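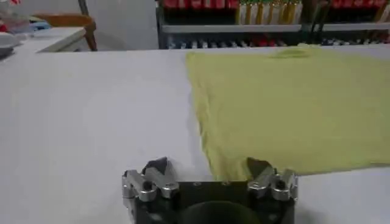 Tecido verde-amarelado claro estendido sobre uma mesa cinzenta.

COMUNICADO DE IMPRENSA
Para divulgação imediata

Taltance abre em agosto as reservas do Baris, kit de montagem de um rebocador que ninguém pediu com pressa

Modelo em plástico injetado tem 382 peças, três versões de convés e um manual que, desta vez, foi revisto antes de ir para a gráfica

A Taltance, fabricante de kits de plástico para montar, anuncia a abertura das reservas do Baris, rebocador oceânico de ficção à escala 1/92 e quarto navio da série Redgate. A primeira tiragem será de 1000 caixas numeradas. Quem acompanha a marca sabe que a tiragem anterior também era de 1000 caixas e que duas delas saíram com o mesmo número. Os dois compradores já foram contactados e nenhum quis trocar.

O Baris aparece pela primeira vez nas páginas do livro de ilustrações que deu origem à série Redgate, num canto de uma dupla página dedicada a uma embarcação muito maior, muito mais armada e muito mais fácil de vender. Tem uma chaminé torta, um guindaste que parece ter sido acrescentado à última hora e um casco com mais remendos do que chapa original. Durante seis anos, o serviço de apoio ao cliente recebeu cartas a pedi-lo. Eram quase todas da mesma pessoa, mas estavam bem escritas.

"Fizemos três couraçados e um porta-aviões, e a certa altura a equipa de desenho começou a bocejar nas reuniões", explica Babatunde Uzor, diretor de produto da Taltance. "Um rebocador obriga a pensar. Num couraçado, quando não sabemos o que pôr numa superfície, pomos um canhão. No Baris tivemos de pôr cabrestantes, defensas, mangueiras, uma escada que vai mesmo dar a algum lado. Foi um ano inteiro a discutir cabos."

A conversa sobre cabos deu resultado. O kit inclui dois calibres de fio encerado para o cabo de reboque e para o guindaste, além de um gabarito de plástico que ajuda a manter as voltas paralelas no tambor. O gabarito é uma peça de utilização única e não tem qualquer interesse decorativo, embora um dos protótipos continue na secretária do diretor financeiro, que o julga uma âncora.

O que vem na caixa

As 382 peças estão distribuídas por onze grelhas em quatro cores: vermelho-óxido para a obra viva, preto para o costado, creme para a superestrutura e cinzento-claro para tudo aquilo que os desenhadores não souberam classificar. O encaixe é por pressão na estrutura principal. O guindaste, os corrimãos e as janelas da ponte pedem cola, e o manual diz isso na página dois, em letra grande, depois de uma experiência menos feliz com o kit anterior.

O convés de popa pode ser montado em três versões: reboque, salvamento e a chamada "versão de inverno", com uma cobertura de lona moldada e três figuras de tripulantes encostadas a coisa nenhuma. As três versões utilizam o mesmo casco e as peças que sobram cabem de novo na caixa, desde que se dobre o cartão interior pelo vinco certo. O vinco errado está assinalado.

A folha de decalques traz o nome do navio em dois tamanhos, as marcas de calado, números de matrícula de zero a nove em quantidade suficiente para enganos moderados e uma placa de aviso junto à casa das máquinas cujo texto só se lê com lupa. A Taltance pede aos modelistas que não publiquem o texto antes do lançamento. É uma piada longa e perde-se se for contada.

Escala

A escolha da escala 1/92 tem dado que falar nos fóruns, e a marca reconhece que não corresponde à de nenhum outro produto no mercado, incluindo os seus. A série Redgate começou nessa escala por ser a que fazia caber o primeiro couraçado na caixa disponível no armazém. O armazém entretanto mudou de caixas. A escala ficou.

"Perguntam-me se não seria altura de corrigir", comenta Halima Ekpo, responsável pela engenharia de moldes. "Respondo sempre que sim e depois mostro a prateleira dos moldes. A conversa costuma acabar aí. O rebocador ao lado do couraçado tem o tamanho que deve ter, e os clientes que já têm os outros três navios agradecem que não se mexa em nada."

Ekpo destaca ainda o trabalho feito nos pontos de ligação às grelhas, agora colocados nas faces que ficam escondidas depois da montagem. As exceções são a chaminé e o mastro. Na chaminé a marca do corte confunde-se com os remendos do desenho original, pormenor que a equipa passou a descrever como intencional.

Acessórios à parte

Em simultâneo com o kit será lançado o conjunto Akinola, um pequeno troço de cais com cabeços, pneus, degraus com algas e um gato. O conjunto vende-se em separado. O gato também foi pensado como artigo separado, hipótese abandonada após uma votação interna cujo resultado a administração preferiu não contestar.

As tintas recomendadas não estão incluídas. O manual indica as cores por descrição e por proporção de mistura, o que permite utilizar qualquer marca de acrílicos. Para o vermelho-óxido envelhecido há uma receita de três tons que funciona bem a pincel e, segundo os testes da casa, bastante pior a aerógrafo.

Reservas e entrega

As reservas abrem em agosto, às 10h00, na loja em linha da Taltance e nos revendedores habituais. Cada cliente pode reservar até duas caixas. Pedidos de números específicos serão lidos com simpatia e ignorados, com exceção do número 92, que será sorteado entre todas as reservas feitas no primeiro dia.

O pagamento só é cobrado no momento da expedição. Caso haja atraso na produção, os clientes serão avisados por correio eletrónico, numa mensagem que já está redigida e que a empresa espera não ter de enviar pela terceira vez.

Exemplares para análise podem ser pedidos pela imprensa da especialidade ao departamento de comunicação. Os exemplares seguem por montar. Quem precisar de fotografias do modelo acabado poderá solicitá-las no mesmo contacto, indicando a versão de convés pretendida.

Sobre a Taltance

A Taltance desenha e produz kits de plástico para modelistas adultos e para crianças pacientes. O catálogo inclui as séries Redgate, de navios imaginários, e uma linha de veículos de estaleiro que vende mais do que todos os navios juntos e sobre a qual raramente se fazem comunicados.

Contacto para a imprensa: Departamento de Comunicação da Taltance, dias úteis, das 9h30 às 17h00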